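Zustwood Bench Help
Home Boards New posts Tags Members Log in

Boards > Two-arm machines > Hands and wrists > Cable routing

Right wrist cable keeps snagging when the arm works low over a tray

Posted by bredum_nights, 17 June 2023

I look after one two-arm setup, fixed base, humanoid hands on both sides. Its whole job is moving groceries between a table and a steel tray, which my family believes is what I went to college for. 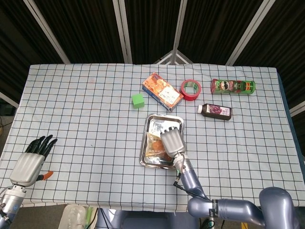 The left arm has never given me a moment's trouble, so I'll leave it out of this. The right one has a thin black cable that comes off the wrist and runs back along the arm in a loop. With the elbow fairly straight the loop behaves. When the hand has to go down into the tray and press on something, the elbow bends hard, the slack has to go somewhere, and it goes wherever it will do the most harm. Twice now it has caught and the hand has dropped out with fault 563. Our manual explains 563 as "hand communication fault, see communication faults." The section on communication faults sends you back to the table of codes.

What I've tried so far:

A zip tie halfway down the forearm. It held beautifully and the cable went tight as a banjo string at full bend, so I cut it off.

Spiral wrap. Looks very professional. Snags exactly as before, only now with a texture.

Reseating the plug at the wrist. The fault stayed away for a couple of days, long enough for me to tell people I had fixed it.

The tray has a raised rim, and the hand comes down over it at a steep angle to get at flat packages. Boxes and cans on the far side of the table are no problem at all. I could move the tray, but then I have to teach every tray position again, and I would like to see my children this summer.

Is there a sane way to route this, or should I be shopping for a new cable?

12 people have this problem too | Share | Follow

Canan Akbulut

Both, I'm afraid, but do the routing first or you'll just ruin the new cable as well.

Your zip tie was the right idea in the wrong place. You want the cable fixed on each side of the elbow and free across it. Do it like this:

Put the arm in hold, then bring it by hand or by jog to the deepest pose it uses in the tray. Use the real pose, with a package in there, and don't go from memory. Power the hand down before you unplug or pull on anything.

With the elbow at full bend, lay the cable along the outside of the joint and leave enough slack that you can lift it off the housing with one finger. Mark the cable with tape on both sides of the joint. Now straighten the arm all the way and see where the slack ends up. If it flops toward the tray, move the upper mark and try again. I usually need three goes and some language.

When you like both positions, fasten it there with hook-and-loop strap. Zip ties bite into the jacket, and people pull them tight because it feels good. Leave a small separate bit of slack between the last strap and the wrist plug, so the wrist can turn without tugging on the connector.

Then run the tray move at a crawl, with your hand on the stop and the rest of you outside the reach of the arm, and watch the cable and nothing else. After that, a run at normal speed.

As for the cable: unplug it and bend it gently near each end while someone watches a continuity tester. If the reading flickers, it's finished. Reseating the plug and getting two good days out of it is what a cable does when one strand is hanging on out of loyalty. I would replace it. And when the new one is in, write the strap positions on the arm with a paint pen, or the next person to service it will put everything back the way it was.

55 found this helpful | 4 comments

Paulauskas_fan

just slow it down. ours did this and I set the arm to half speed and no more faults

2 found this helpful | 1 comment

Canan Akbulut: Half speed gets you the same bend in the same place, only later.

Edgars Lūse

Agree with Canan on the straps. Two things to add from the machine I keep running at Bamia.

Look at the approach before you give up on it. You say the hand goes in steeply to clear the rim. On ours the elbow was bending much further than it needed to, because whoever taught the pose did it late in the day and stopped at the first one that worked. (It was me.) If your controller lets you keep the hand where it is and swing the elbow outward, try that. The tray positions stay as they are, you only touch up the path in and out, and your children get their summer. Check what else is near that elbow first, though. I swung mine smartly into a shelf.

The other thing is the plug itself. If it has locking screws, see whether they are still there. Mine had one. The other turned up inside the forearm cover, where I suppose it had been happy for a long time.

I check the straps and the plug every time I clean the fingers now. It adds a couple of minutes, and I haven't had the fault since February.

12 found this helpful | 2 comments

bredum_nights: One locking screw here as well. I have not found the other and I'm choosing not to think about it. Straps are on, cable is on order, and the tester flickered like a cheap motel sign.

Share this thread | Report | Back to Hands and wrists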